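**From:** Vasilică Pascu
**To:** Trevaskis Pantry and Snack Swap list
**Date:** August 1, 2019
**Subject:** Re: [swap] Sorting the boxes before they go out

I've cut the earlier message down to the parts I'm answering. The rest of it I agree with.

> Last month's box from Vevthorpe came to us with everything thrown in
> together. Two of the chip bags had been split along the back seam and the
> crumbs were all through the wafer packs. I don't blame the sender. I think
> the box was too small and someone leaned on it to get the flaps shut.
>
> Can we agree on a way to pack these? I would also like to know what people
> do with open packets. We had a half bag of pretzels turn up with a rubber
> band on it and my kids ate it, but I wasn't happy about it.

I had the box after yours, so I saw the same crumbs. I agree about the size. The Vevthorpe box was the kind that paperbacks come in, and it was never going to hold seven bags of anything puffy.

What I do now is empty the whole box onto the table before I decide what goes in it. I used to pack straight from the cupboard, and I always found the one big bag last, when there was no room for it. If it's all out on the table first, you can see which bags are the size of a pillow and which are flat.

I sort by how easily things crush. Hard and flat goes on the bottom: wafers in a tray, chocolate bars, the small packets of nuts. Crackers in a carton go on end along the sides. The big air-filled bags go on top, and nothing goes on top of them. If the flaps don't meet without pushing, something comes out and waits for the next box.

Don't let the air out of a bag to make it fit. I know a couple of people on the list prick them with a pin and put tape over the hole. Chips done that way were stale when they got to me, and the ones at the bottom were dust. The air is what keeps them whole.

> Also, who is still putting in price stickers? It isn't a big thing, but
> my mother-in-law was with us when we opened ours and she started adding
> it up.

That was me. Sorry. The corner store in Drulunov puts them on everything and they don't peel off well. I've been covering them with a piece of masking tape, and I'll write the "best by" date on the tape if the sticker was hiding it.

On open packets, my view is that they stay home. It doesn't matter how well they're closed. If something tears while I'm sorting, it goes in the bowl on the counter and we eat it that evening. I would ask everyone to do the same, and to look along the seams before a bag goes in. A split at the back is easy to miss when the front looks fine.

> Do we still have a limit? I thought it was 3 pounds but the Cidley people
> seem to be sending a lot more than that.

The limit is still three pounds with the box. It's in the note that went out when the list started. Cidley asked for more because they have two houses sharing one turn, and I think we said fine at the time. My last box was well under. Snacks don't weigh much, and it's the jars and the drink powders that put you over. If you want to send a jar of something, send it in place of the nuts.

A few smaller things while I'm writing:

- Put the list of contents inside the top flap. When it's loose it slides down the side and gets found after everything has been eaten.
- Mark anything with peanuts. We have 59 addresses on the list now and I can't remember who told me what.
- Melting. It's August. I'm leaving out chocolate until it cools off and I'd suggest the same for anyone whose box sits on a porch.
- Reuse the boxes if they're sound. Old printing on the outside is fine — just black out the old address and any barcodes. I had one go back to the person who had mailed it to me.
- If a label isn't in English, write what the thing is on a bit of tape, at least sweet or salty. We opened what we thought were cookies and they were shrimp.

> Last thing. My partner thinks we should all send the same number of items
> so that it's fair. I think that would take the fun out of it.

I'm with you. One big bag and ten little packets are hard to compare anyway. When we did it by number, the first year, people filled up with single wrapped candies and we got a box with 100 toffees in it. They were good toffees, but it took us until spring to get through them.

If you're short, send a lighter box. A few of us have done it. The postage is less, too.

My own turn goes to Cidley next. I've got most of it out on the dining table and I'm still deciding between two kinds of pretzels. If the person who asked for the sour ones is reading this, I didn't find any. The store had an empty hook where they should be and the woman at the register thought they'd been dropped. I'll try the bigger place in Vevthorpe when I'm there for the dentist.

One question to the list in general. Does anyone line the box? I've been using a folded grocery bag on the bottom and it seems to help when the box gets set down somewhere damp, but it does take up room at the corners. I've seen bubble wrap used as well. It looks like a lot of plastic for something that already comes in its own bag of air.

I've also got a stack of flat cartons in the hall, medium size, no writing on them. If you're nearby and want some, write to me off the list and I'll leave them by the side door. Please take at least two, they're in the way of the coats.

There's one thing I get asked off the list most months, so I've put it at the very bottom with the answer.

Vasilică
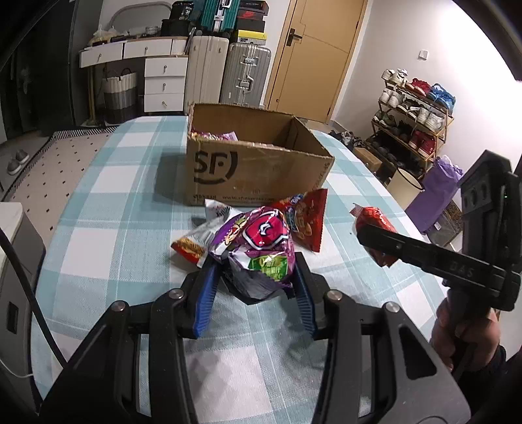

What should I do if a bag arrives puffed up much tighter than it was when it was packed?

Check whether the box traveled by air or came from lower ground, because sealed chip bags swell when the air pressure outside drops. If the seams are sound and the date is good, dry snacks like chips and pretzels are fine to eat. Throw it out if it smells off when you open it, or if it's something moist, like a soft cake or a dip, that has swelled up in its sealed pack.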